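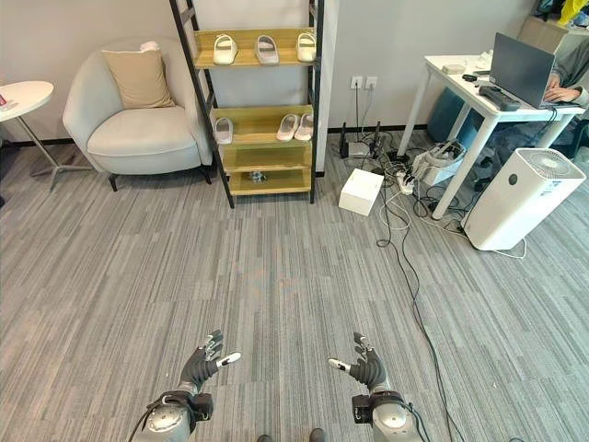
Catarina Ramalho asked in her last message whether the evening reading courses in Laltevley can go on after December with the money that is left. Our answer is yes, if the group in Zorkwood stays at its present size. From the grant we have still 3,520 euros, and the rent is paid.

In this period 13 adults finished the first level and nine of them have signed up for the second. The lessons start now at 6:30 p.m., as the bus from Zorkwood arrives too late for the old hour.

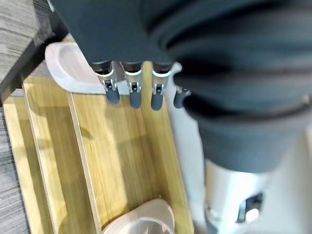
The new workbooks from Stüber came with a delay of two weeks, so the teachers made copies of the old ones, for which we spent 527 euros. This was not in the plan, and we ask you to accept it under materials. The spelling part is still too difficult for beginners. We will shorten it before the next course and send you the changed lesson plan together with the attendance lists.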